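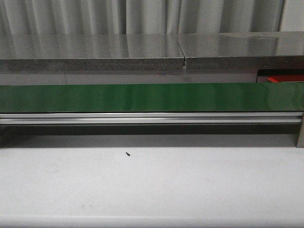
Side camera, belt clear, the view the background model is built from.

Category: Notebook > Vision and tracking

Wednesday, in August, started just after lunch

I had meant to spend the whole afternoon on the belt tracker and ended up spending most of it on the background model, which I suppose is the same job seen from further back. Rustari (our tracking node, for anyone reading this who joined after the spring) subtracts the empty view, finds whatever is left over on the green, fits an upright box to it and hands the position to Enen for planning. The trouble is the shine. The belt reflects in soft bands, brighter towards the right, and last week's threshold was happily calling those bands objects.

So, first job: I moved the subtraction out of plain RGB and into hue and saturation, with brightness given a very small weight. I also masked everything outside the belt. The steel worktop behind mirrors the curtain, and any stir in the folds gets doubled in the metal, so there is no sense in letting the tracker look up there at all. The mask does have to reach a little above the belt, though, or we chop the tops off taller parts - I set the margin by hand and have left a note in the config asking someone kinder than me to compute it properly.

There is a tiny dark speck on the white table in front of the rail. It falls outside the mask, so I have let it be.

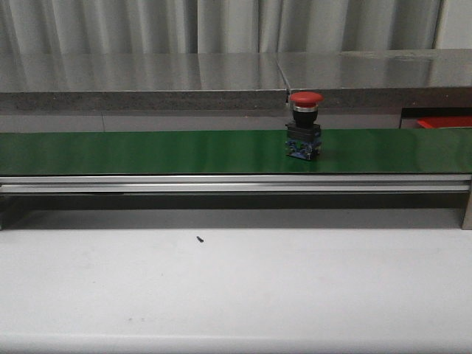 With the mask in place I replayed the recordings through the new code. Out of 58 clips the old version raised false objects in 34, and the new one does so in 20. Better, and I was rather pleased for a minute or two, but still far too many to let Enen plan against. Nuria Barroso looked over the log with me and spotted that nearly all the remaining ones last a single frame. She suggested asking for a few agreeing frames before a track is opened, and I think she is right. It costs us a little delay, which the planner can absorb if we pass it the timestamp of the first sighting and let it work forward from there.

The other thing we talked over is where on the part to measure. An emergency stop button is an awkward shape for a box fit: wide cap, narrow neck, squarer block beneath. The centre of the box wanders when the cap colour is picked up cleanly and the black body isn't. I would like to anchor on the blue contact block at the bottom instead, as that is the bit standing on the belt and its position converts to belt coordinates without any guessing at height. 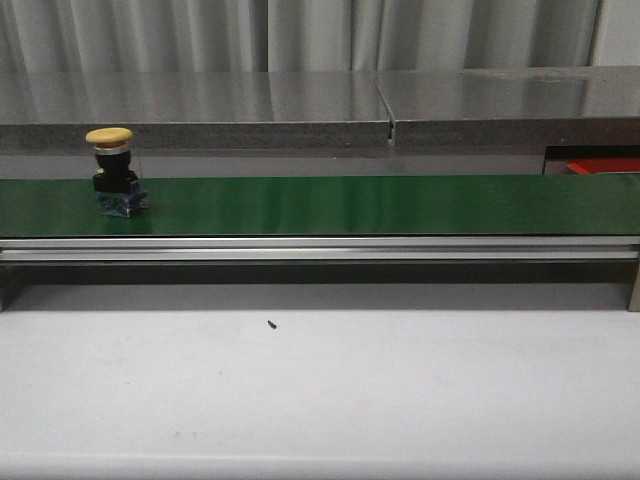
Does the tracker need a separate colour model for the yellow caps and the red ones?

One model is enough for tracking, as long as it describes the belt and leaves the caps out of it. Anything sufficiently unlike the green counts as part of the object. Cap colour is only read later, by the Manon classifier, from the top of the crop.

To pick up next time:
- put the frame agreement check in Rustari and replay all the clips
- try the contact block anchor, compare against the box centre
- clip 29 crashes the replay tool on load, find out why
- ask Nuria for her plotting script before I write a worse one

I have pushed the mask and the hue change to my own branch and left the shared one alone, so please carry on with whatever you were running.

Last updated: Wednesday, 17:40

Recent in this notebook
Enen: planning from late timestamps
Honkanen encoder, notes on missed counts
Manon: training crops and how we name them
Replay tool, how to step one frame at a time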